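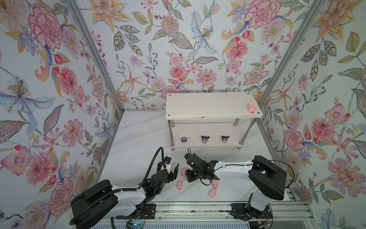
Do you need two arms for a home build? One will do for most things, and it costs half as much and breaks half as often. Two arms start to pay off when you want one of them to reach a place the other one blocks, and by then you will know it.

5 min read

I get that question by email more than any other, so it goes first. The rest of this post is where the build stands, what I changed since August, and what still annoys me.

The build lives in the Grusten workshop, in the bay by the back stairs. I pay for the bay and share the bench tools. Matvii Stelmakh has the bay next to mine and did most of the cutting on the aluminum, since he owns the good saw and I own a bad one. The arms sit on a rail along the front, each bolted to a black plate. Behind them are three walls and a white floor with a gray marble pattern.

The rail took the longest. My first one was a single extrusion, and it twisted whenever both arms reached out at once. You could not see it twist, but the grippers would land off to one side and I spent two weeks blaming the software. Fedir Karpenko put a dial gauge on it and found it in ten minutes. The rail I have now is several extrusions side by side. It is heavy and ugly to line up, and I have not had to touch it again.

Floor and walls

The walls are papered. I bought the floral roll because it was the cheapest one in the store and there was enough on it to do all three sides. I had plain white boards before that, and in plain white I could not tell from the wrist camera which way it was facing. Now there is a different flower wherever it looks. Blue lily, left wall. Carnation, back wall. I find my place in the video a lot faster.

Putting the paper up was a pain at the corners. I ended up papering each wall flat on the bench and then standing it up, and the metal strip covers the joint. If you do it this way, leave extra at the bottom. I trimmed one wall too soon and had to do it over.

The floor needs wiping more than I do it. Dark specks collect on it, and at wrist height they are plain to see.
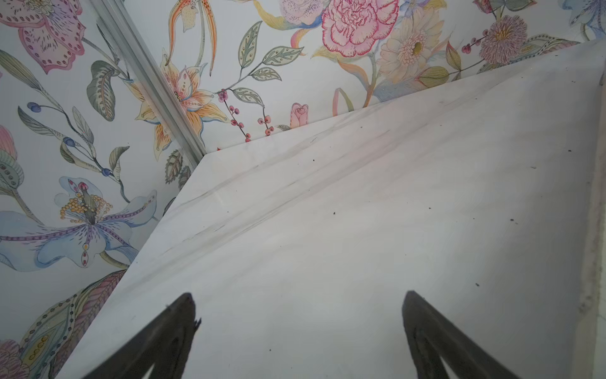 The shelf

I wanted something the arms could put things on and under, so there is a little two-tier shelf, white boards on chrome legs. The props are five pink pigs and three small figures with black pointed ears that my niece gave up. The full job is pigs on top, figures on the bottom, in any order. I picked toys that are soft-edged and light, so a bad grab would not cost me a gripper.

Chrome was a poor choice and I would not buy it again. The legs reflect the whole room, and the top board throws glare under the workshop lights. I should have gone with something dull.

The bottom tier is the hard part. The gripper has to come in low and nearly flat, and there is not much room between the boards. Joaquim Lobo thought I should just raise the top. I may still do that. For now I like that it is hard.

When I start over, everything goes in a heap on the floor by one of the front legs.

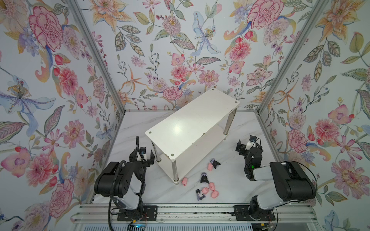
All eight toys on the floor, both grippers open.

Wiring and control

The controller board is a Clulteck, and it sits under the left arm's plate with its blue light on. I meant to put it in a box. I have had the box for months. The wires along the rail are still bare of any sleeve, and I am not proud of it, but I can reach all of them with a meter.

What I did fix was the cable going to the left wrist. The old one was too short and pulled on the connector at full reach, and the arm would drop out and have to be homed again. The new one is in corrugated sleeve with a big loop of slack. It looks like too much until the arm stretches out.

The software is my own, plus a motion library that Yurii Hrynyshyn wrote for his own machine and let me copy. The control script is 989 lines and most of that is checks. One arm has to know where the other one is before it moves. I had them knock into each other twice in the first week. Neither hit did damage, but it is a bad sound.

I keep a log of every grab the arms try. It stood at 3808 last night, of which 2211 are with the current fingers.
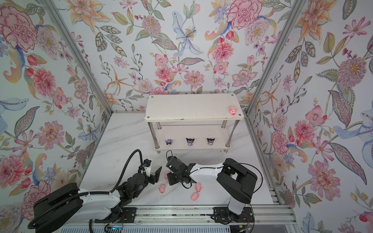 The log is a text file and nothing fancy. Each line has the time, which arm, which toy, and whether I had to step in. I write that last part in by hand, and I skip it when I am tired, so don't ask me for a success rate yet. What I can say from reading back through it is that the pigs go better than the figures. The figures have those ears, and if a finger comes down on an ear the whole thing spins away.

Next is the box for the controller, then a set of softer finger pads. After that I want to try the same job with the lights turned down. Valentin Aebischer asked for the drawings of the rail plates and I have promised them to him, so once they are cleaned up I will post them here too. They are pencil on graph paper at the moment and one has coffee on it.

Contact | © 2020 | Back to top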